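Kedlow Home Forum > Laundry and Fabric Care > Fleece going hard after washing, is it the water?

dariusz_z
Hello everybody. I moved to Horach in October and since then all my fleece things became stiff. Blankets, two hoodies, the inside of my slippers. Before, in my old town, the same blankets with the same powder were soft for years. I wash at 40 C, full drum, normal powder, one cap of softener. The dryer is not used, I hang everything in the bathroom.

My neighbor says the water in Horach is very hard and there is nothing to do except buy a softening unit for the whole apartment. The one he has is a Flostau and he paid 2280 for it with installation. For me this is too much money for soft blankets. Is there some cheaper way, or is he right?

glapointe
Stop the softener first. Fleece is polyester and softener leaves a coating on it. Add hard water and too much powder and you get exactly what you describe. Wash everything once with no product at all and look through the door at the rinse. If you see suds, you have your answer.

McPheeMom
I have to disagree with Gordon a little. I have used softener on fleece for 10 years and mine are fine. It's the air drying in a bathroom that does it. Things that dry slow and don't move go crunchy. Ten minutes in a dryer on low, no heat if you can, and they come back.

glapointe
Ten minutes in a dryer breaks up the stiffness, sure. It doesn't take out what's causing it. Towels do the same thing.

dariusz_z
Thank you both. I did the empty wash yesterday evening, two blankets, no powder. There were suds for the whole first rinse, I was a little ashamed to see it. So Gordon is right at least about the powder. After this I washed again with half a cup of white vinegar in the softener drawer. 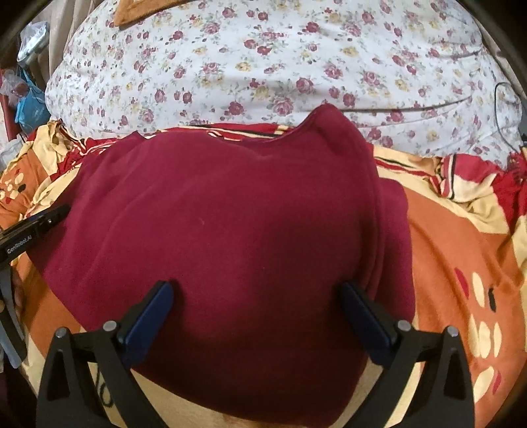
I should say more about how I measured the powder, maybe it helps somebody. The box has a scoop, and the table on the side of the box has three columns for soft, medium and hard water. I always used the column for hard, and on top of this I filled the scoop with a small hill, because I thought more is cleaner. The maroon blanket on my bed is the one I care about most, it is thick and it holds the most powder, so I will do the vinegar wash for this one a second time. The old label says 30 C and no softener. I never read it before - my fault.

h_thibodeau
Careful with vinegar every wash. Some of the rubber in the door seal doesn't like it. Once in a while is OK. I used to repair machines (retired now) and I changed plenty of seals that smelled like a salad.

McPheeMom
Oh come on Harvey, I know people who have used vinegar for decades. Citric acid is the one I'd worry about.

h_thibodeau
Depends on the seal and on how much. I only said be careful. Citric acid is fine for descaling an empty drum, follow what the manual says.

huguette.l
Did you test the water, Dariusz? Everybody here talks about hard water but test strips are cheap, I got a pack of 50 in the pet store, in the aquarium section. I am also in Horach, on the hill side, and my strip showed medium only. The lower streets may get it from a different well. I would not buy a Flostau or any other unit before doing this.

dariusz_z
I did not know about strips, thank you Huguette. I am in the lower part, near the bus garage. I will go to the pet store.

glapointe
Good advice. And if it comes out hard, still don't use the hard column with a hill on it. Go by how dirty the load is. Blankets that only get slept under need very little.

tyson.melnyk
Has anyone said brush it? After it's dry, a soft pet brush, one direction, light pressure. Works on the matted spots where you sit or where your feet go. Doesn't work if the fibers have been melted by a hot dryer, those are gone.

McPheeMom
Brushing gave me fluff all over the couch. Wouldn't do it again.

tyson.melnyk
Then you pressed too hard or it was a cheap one.

dariusz_z
Update from me. The strip says hard, but not the last color, the one before it. I washed four times in total with the new dosing, 30 C, no softener, smaller load so the things can move. The hoodies are almost like before. The slippers I gave up. The thick blanket is better, but there is one area near the hem which stays rough, and I will try the brush from Tyson there, very gently.

My neighbor still says I should buy the unit. I told him that for this price I can buy a lot of blankets, and he did not like it so much.

huguette.l
Which powder are you using? I changed to liquid last winter and I rinse less.

dariusz_z
The powder from the big supermarket, blue box. When it is finished I can try liquid. It is the 8 kg box, so this will take some time.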